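最近有一家公司又说要在海面上"飞"。我读了它的计划书，读了两遍，查了很多词，想把我的想法写在这里。中文是我的第三种语言，如果有的句子奇怪，请原谅，也欢迎改正。

---

公司叫 Drurkis，要做的东西叫地效翼船，也有人叫地效飞行器。计划是连接港口 Naritow 和小岛 Bovov，两地距离将近50公里。现在坐渡轮需要90分钟。他们说以后只要14分钟。

---

我在 Naritow 住了很久，坐过很多次这条渡轮，所以这件事对我不是抽象的新闻。我也喜欢会飞的机器，从小就喜欢。这两个原因让我有点不客观，先说明一下。

---

先讲原理，尽量简单。飞机飞得很低的时候，机翼和水面之间的空气会改变流动的方式，翼尖的涡流变弱，诱导阻力变小。同样的升力，需要的动力就少一些。飞得越低，这个效果越明显。

---

"低"的意思是和机翼的大小比较。机翼大，可以离水面高一点还有效果。机翼小，就必须贴着水面。这一点很重要，因为 Drurkis 的第一艘船是小船，他们给它起名叫 Tjoa。后面讲到海浪的时候我会回来说这个。

---

这个技术很老了。苏联在里海试过非常大的机器，照片在网上很有名，看过的人都不会忘记。后来别的国家也做过比较小的。每过几年就有一家新公司出来，说这一次时间到了。

---

我自己保存着一份旧的宣传小册子，日期是2004年6月24日。另外一家公司，同样的两个地方，几乎同样的话："早上在岛上吃早饭，上班不迟到。"那家公司后来没有消息了。小册子的纸很好，我用它夹过植物标本。

---

所以我读新的计划书的时候，旁边放着旧的小册子，一段一段比较。

---

相同的地方：都写"像船一样简单，像飞机一样快"。都有一张画，画里天气很好，海面像玻璃。都没有写冬天。

---

不同的地方：新的计划书用电池，旧的用普通的活塞发动机。新的有一章讲软件，控制高度的软件。旧的只写"由有经验的驾驶员操作"，一句话，没有别的了。

---

软件这一章我觉得是最好的一章。地效翼船有一个老问题：离开水面太高或者太低的时候，升力的中心会前后移动，机头容易突然抬起来。以前靠很大的尾翼和很小心的驾驶员。现在可以让计算机每时每刻修正。这个进步是真的，我不怀疑。

---

计划书的技术部分是 Gilles Pons 写的。他在公开说明会上回答了很多问题，回答得很耐心，有时候说"我还不知道"。我喜欢工程师说这句话。市场部门的人坐在他旁边，那时候看着桌子。 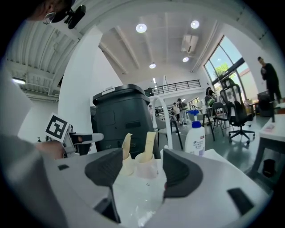
关于速度，我做了一个简单的计算。他们写的巡航速度是每小时200公里。用这个速度走完全程，正好差不多就是他们宣传的时间。也就是说，宣传的时间里没有离开码头的时间，没有加速的时间，也没有到达以后慢慢开进港口的时间。

---

这个问题我在说明会上问了。Gilles Pons 说："您说得对，那是巡航段的时间。"我觉得他的回答很诚恳，但是海报上没有写"巡航段"三个字。

---

港口里面有限速，所有的船都一样。Naritow 的港口又长又弯，渡轮在里面开得像散步的老人。地效翼船在这一段要像普通的船一样浮着走，船身的形状又不太适合慢慢走，侧面有风的时候会很难看。

---

有人会说，就算加上港口里的时间，还是比渡轮快很多。我同意。我没有说它不快。我只希望海报上写门到门的时间，或者至少写码头到码头的时间。火车公司都能做到这一点。

---

现在说海浪。地效翼船在水面上飞的时候，浪不太大就没有关系，它从上面过去。最难的是起飞和降落。船身要在水上跑，越跑越快，每一个浪都是一次撞击。浪太高的话，就不能起飞。

---

小的船怕小的浪。Tjoa 是一艘小船。计划书里有一张表，写了可以起飞的最大浪高，可是没有写这条航线上一年有多少天超过这个浪高。我找了很久，以为是我的中文不好，漏掉了。请朋友帮我看，也没有。

---

我去问了 Haris Warraich，他在这条渡轮上当了很多年船长，退休以后还是每天到码头来。他不反对新的船。他只说，岛的西边有一个地方，两股水流相遇，风不大也有乱浪，短而且陡。"你们的工程师八月来的吧？"他问我。我说我不知道，那也不是我的工程师。

---

后来我查到了，Drurkis 的海况测量确实是八月做的。八月是我们这里最平静的一个月。我不认为他们故意这样做，也许只是八月租得到船。但是我希望他们冬天再来测一次，把结果公开。

---

接下来是法律，这一段比较枯燥，不喜欢的朋友可以跳过去。

---

地效翼船算船还是算飞机？国际上大概分三类。第一类只能在地面效应里飞，基本上当作船。第二类可以短时间跳高一点，躲开障碍。第三类可以真正离开地面效应，像飞机一样飞，那就要听航空部门的。

---

Drurkis 说自己属于第一类。好处很清楚：按照船来管，认证比较便宜，驾驶员的培训也比较短。坏处是不能跳高。前面有一艘帆船，它只能转弯或者减速。

---

转弯又有一个问题。飞机转弯的时候要倾斜，可是贴着水面不能倾斜很多，翼尖会碰水。所以地效翼船转弯的圈子非常大。我在海图上试着画了一下，从港口出来以后第一个弯就经过帆船学校每天练习的水域。

---

Žofie Koubek 在大学里教海商法，她看了我的草稿，改了两处错误（谢谢！）。她特别提醒我，避碰规则里对地效翼船有专门的说法：起飞、降落和贴近水面飞行的时候，要远离所有别的船，不要妨碍它们航行。所以从法律上讲，让路的是快的那一个，帆船学校的孩子可以继续慢慢地练习。

---

这条规则在宽的海面上很好执行。在夏天的周末，在我们这个海湾里，我真的想不出来怎么执行。也许需要一条专用的航道。计划书里写了"与有关方面协商航道"，一共九个字，我数了，因为我觉得应该是一章。

---

说说票价。计划书里没有具体的数字，只写"与现有交通方式相比具有竞争力"。我学中文的时候老师告诉我，"具有竞争力"的意思是便宜。看了几年广告以后，我觉得它的意思是还没有决定。

---

渡轮可以带自行车，可以带狗，可以带冰箱。住在岛上的人什么都用渡轮运。Tjoa 每个人只能带一件小行李，因为重量对它太重要了。所以就算新的船很成功，渡轮也不能取消。这两种船的客人会不一样。

---

Melur Nugroho 在 Bovov 开一家小店，卖面粉、电池、鱼钩这一类东西。她担心的正是这个：如果坐得起快船的人都去坐快船，渡轮的收入少了，班次也许就会减少，她的货就要等更久。说明会上没有人谈这个问题，时间不够，主持人说可以写邮件。

---

她写了邮件。收到了自动回复。我在这里写出来，希望公司有人看到。
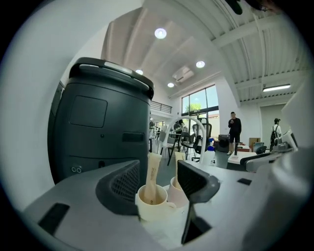 白色马克杯和浅粉色杯子。

---

继续说电池。我不是电池的专家，所以这一部分我写得特别小心，错了请告诉我。

---

地效翼船用电有道理。航线短，每天来回，到了码头就可以充电。地面效应省下来的能量，对电动的机器比对烧油的机器更宝贵，因为电池比油重得多，而且电池用完了还是一样重。

---

可是起飞的时候需要的动力比巡航大很多。船身在水里，水的阻力很大，要过一个"坎"，过了以后才轻松。如果第一次没有起飞成功，要回头再来一次，那么电池里就要多准备一次起飞的电。计划书写了备用电量，没有写这个电量够不够第二次起飞。

---

还有码头的电。Bovov 岛的电从一条旧的海底电缆来，夏天旅馆都开空调的时候，晚上灯会暗一下。快速充电需要很大的功率。解决办法是有的，比如在码头放一组固定的电池，慢慢充，快快放。这要花钱，谁付钱也没有写。

---

有一位读者 Mulugeta Tamiru 在我上一次的帖子下面留言，他问：为什么不用水翼船？水翼船的速度没有这么快，可是不怕小浪，转弯也好，港口里面也能正常开。这个问题很好，我想了好几天。

---

我的回答是：对这条航线，水翼船可能更合适。它不新鲜，不容易上报纸，也不容易找到投资的人。电动的水翼船现在已经可以做得很安静，尾浪很小，对岸边的鸟和小船都好。

---

但是我也要为地效翼船说一句公平的话。它在长一点的航线上，在大一点的尺寸上，优点会更清楚。如果没有人在短航线上先试小的，就永远没有大的。总要有一个地方做第一个。我只是希望这个地方知道自己在做试验。

---

说明会上有一位老先生站起来问："票上会不会写着'试验'？"大家都笑了，他自己没有笑。

---

我把我希望 Drurkis 公开的东西放在一起，方便转发：

- 冬天的海况测量结果，尤其是岛西边那一段
- 一年里预计停航多少天，停航的时候客人怎么办
- 码头到码头的时间，按照港口限速计算
- 航道的草图，和帆船学校的水域画在同一张图上
- 备用电量够不够第二次起飞
- 和渡轮公司谈过没有，谈了什么

---

有朋友私信问我，会不会坐 Tjoa。会的，第一天就会去买票，如果天气好。我想坐在窗户旁边，看水面那么近、那么快地过去。这种愿望和上面写的意见，在我心里住在一起，没有吵架。

---

补充一下：有人说我把"翼尖"写成了"翼间"，已经改了。还有人问"坎"这个字对不对。英文叫 hump，我在一本老的中文船舶书里看到的是"阻力峰"。也许应该用"阻力峰"，比较正式。我觉得"坎"容易懂，先留着。

---

再补充：旧小册子有几位朋友想看。我要先把里面夹的叶子拿出来，有一片是岛上的海甘蓝，干了以后很容易碎。扫描好了会放在这个帖子下面，每一页都扫，包括背面的时刻表。那张时刻表上有一班船是半夜出发的，我一直不明白是给谁坐的。

---

关于安全再说一点，因为评论里问得最多。地效翼船出了故障，下面就是水，高度很低，本来又是一艘船，可以浮着等人来救。这比飞机好。不好的地方是，高度这么低，驾驶员反应的时间很短，碰到漂浮的木头或者渔网的浮标，可能来不及躲。

---

冬天大雨以后，河里会冲下来很多树干，Haris Warraich 说渡轮每年都会撞到几次，声音像有人敲门。渡轮很重，开得慢，没有关系。轻的船，快的船，就是另外一回事了。Gilles Pons 说他们在考虑前视的探测设备，能看到半沉在水里的东西。"考虑"这个词我记下来了，下次再问他。

---

下一次说明会的时间还没有公布。我会去，会带着打印出来的问题，坐在前面一点，上次坐在后面，空调的声音太大，有几句话没有听清楚。如果你也住在海湾这边，想加上自己的问题，写在评论里，我会抄下来一起带去。岛上的朋友请优先写，你们过来一趟比较远，晚上又没有回去的船。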